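May 2018
By the Estimard working group on heritage and belonging

4. What people call themselves, and what they are called

In the section before this one we looked at the printed census forms. We turn now to the interviews, which were much livelier and (we admit) a good deal harder to sort. We spoke with 30 adults in Prurnska and Dokitz, all of them from families that trace at least one line back to the Nakpan valley, and we asked each of them to tell us, in their own time and in whatever order they liked, which words they use for themselves at home, at work and at a clinic or a school desk.

Most gave us more than one word. A grandmother in Dokitz used the valley name with her sisters, the language name with her neighbors and the official term only "when there is a pen in somebody's hand." Younger people moved between terms even more freely – sometimes inside a single sentence – and were often surprised when we read their own words back to them. 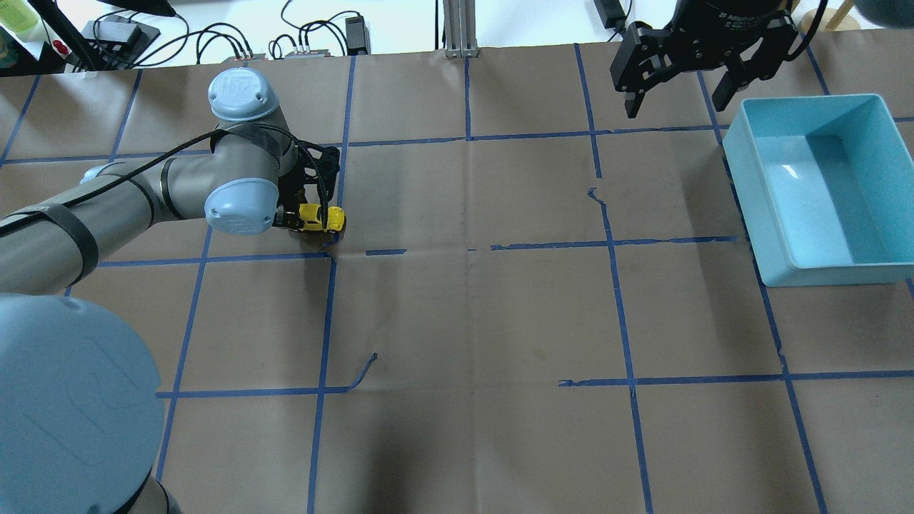
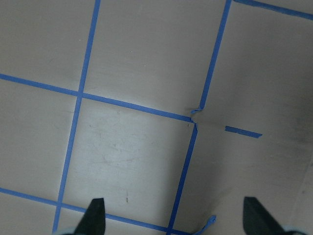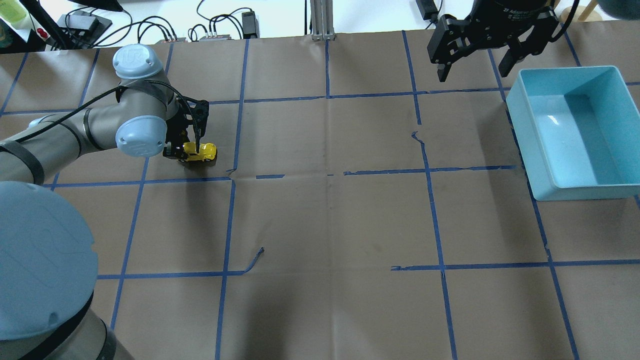

Figure 2. Tape-marked surface seen close up with two gripper fingertips (middle); arm and gripper over brown paper (first and last), with a yellow toy car in both.

The official term covers at least two groups who do not think of themselves as one people, and we heard about this again and again, usually over a second cup of tea. Families from the upper valley felt that festivals in Prurnska borrowed their songs and left out their names. Lower valley families told us much the same story from the other side, with the same hurt in it. We don't want to make too much of the likeness, as the two histories differ a great deal, and we come back to them in Section 5.

Two people asked us not to use any group word for them at all, and we have followed their wishes in the tables. We are very grateful for the patience everyone showed with our questions.

Shares: 2 | Comments: 2

Related items
Festival songs and their owners in Prurnska
Language at home: notes from Dokitz
Reading the Nakpan valley census forms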